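How to Take a Used Processor Out, Clean It and Store It

If you are upgrading a desktop computer, or stripping one down for parts, the processor is usually the piece most worth keeping. It is small, it does not wear out in the way a fan or a hard drive does, and it will fetch a fair price if you decide to sell it. It is also easy to spoil through careless handling.

This page covers getting an old processor out of its socket, taking the dried paste off the lid, reading and recording what is printed on it, and putting it away so that it still works when you need it. It assumes an ordinary desktop processor with a metal lid. Laptop chips are often soldered to the board and cannot be removed at home.

What you need

A clean table with good light
A crosshead screwdriver
Isopropyl alcohol, 90 per cent or stronger
Lint-free cloths or plain coffee filters
Cotton buds
A plastic scraper, or an old loyalty card
An anti-static wrist strap, if you have one
A plastic clamshell or tray made for your type of processor
An anti-static bag and a label

Do not use kitchen roll on the paste. It sheds fibres, and they stick. Do not use nail varnish remover or any general household spray either.

Before you start

Run the computer for ten minutes or so and then shut it down. Old paste softens when it is warm, and a softened paste lets go of the cooler far more readily than a cold one. Switch off at the wall, pull out the mains lead and hold the power button in for a few seconds. Leave the machine until the cooler is only just warm to the touch.

Take off the side panel and lay the case flat, with the motherboard facing up. Put on the wrist strap and clip it to bare metal on the case. Without a strap, touch the bare metal of the case before you pick anything up, and again each time you come back to the table. Avoid working on carpet in socks.

Taking off the cooler

Unplug the cooler's fan from the motherboard. Pull on the plug and leave the wires alone.

Most coolers are held by four screws or four push pins. With screws, loosen each one by a turn or two and work across the corners until all of them are free. With push pins, turn the heads in the direction of the arrow and then pull each one upwards. A few coolers use a clip and a lever, in which case lift the lever first and unhook the clip after it.

Do not pull the cooler straight up. Twist it gently one way and then the other until you feel it come loose. This matters most with processors that have pins underneath, where a stuck cooler can drag the chip out of a closed socket and bend a whole row. If it will not twist, put the machine back together, warm it up again and have another go.

Opening the socket

Look at the socket before you touch it. There is normally a thin metal lever along one side. Push it down slightly, move it outwards to clear its catch, and raise it fully. On sockets with a metal frame, the frame can then be swung open. Keep the plastic cover that came with the board within reach if you still have it, as it goes back on as soon as the chip is out.

Lift the processor straight up. It should come away with no force at all. If it does not, check that the lever is fully raised.

Holding the processor

A processor should be held by two opposite sides and nowhere else. Keep skin off the underside altogether, whether it has pins or flat gold contacts. The metal lid on top will survive a fingerprint, but you will have to clean it again. 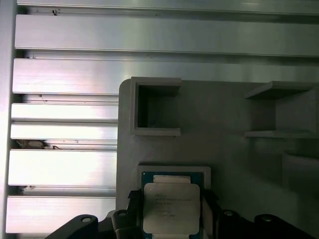
Hala Matar

The lid on the processor shown is silver-grey with rounded corners, and the green board shows beyond its edges. The printing on it is faint, and this is how a lot of second-hand chips arrive. It is worth knowing before you begin cleaning, as hard rubbing will not improve it and an abrasive will take off whatever is left.

If you have to put the processor down, put it in its tray. If the tray is not to hand, lay a flat contact chip on a clean anti-static surface with the lid up, and never slide it along. A chip with pins should not be set down on its pins on a bare table.

Cleaning the lid

Start dry. Use the plastic scraper to lift off the thick part of the paste, working from the edges towards the middle so that you are not pushing it over the side. Wipe the scraper on a cloth after every stroke.

Dampen a corner of cloth with alcohol and lay it over what remains. Give it a minute. Then wipe in one direction, turn to a clean part of the cloth and wipe again. Carry on until the cloth comes away clean. Two or three rounds are enough for most chips. Paste that has been on for many years may need more, and it is better to give it longer under the damp cloth than to press harder.

Use a cotton bud, barely damp, for the gap where the lid meets the board. Squeeze the bud out first. You do not want alcohol carrying grey paste round to the contacts.

Ordinary paste that has strayed on to the green part should still be taken off, and a damp bud will do it. Some boards have tiny components on the top or the underside. Go round these lightly and leave a stubborn speck where it is.

If there is paste on the contacts themselves, dab with a fresh bud and plenty of clean alcohol, and do not scrub. Let the whole chip air dry for half an hour before storing or fitting it.

Reading the markings

Once the lid is clean, tilt it under a lamp. Light from a low angle brings out worn lettering much better than light from directly overhead. A phone camera with the zoom turned up can help as well.

The layout differs between makers, but you will usually find the brand, then the model, then codes for the batch or serial. The model is the one you need. Write down every line all the same, exactly as printed. A buyer may ask for the full set, and a worn model number can sometimes be worked out from the code next to it.

If the lettering is past reading, the dependable way is to put the chip in a board that supports it and read the name from the setup screen. If you have not yet taken the old machine apart, make a note of the name there first and save yourself the trouble.

Checking the underside

Turn the chip over by its sides. On flat contact types, look for dark spots, scratches or dull patches. On pin types, hold it level with your eye and look down the rows from two directions. Straight rows show clear lanes between them, and a bent pin stands in the way.

One slightly bent pin can often be eased back with the tip of an empty mechanical pencil, moving a very little at a time. Several bent pins are a job for someone with a magnifier and practice.

Packing it away

Put the processor in the clamshell with the lid facing up and close it until it clicks. The chip should not rattle. If it does, the clamshell is the wrong size, and folded tissue is not a good cure.

Slip the clamshell into an anti-static bag, fold the end over and tape it. Put the label on the outside of the bag, never on the chip. I write the model, the socket type and whether it was working when it came out.

Store it somewhere dry and at room temperature. A drawer indoors is fine. A loft or garage is less good, because the swings between summer and winter can leave damp inside the bag.

For posting, put the bag in a small rigid box with padding on all sides. A padded envelope on its own will not protect a pin type processor.

Fitting it again later

Line up the small triangle on the corner of the processor with the one on the socket, lower it straight in and close the lever. Use fresh paste every time, even if the old cooler looks as though it has some to spare.

Apr 9, 2022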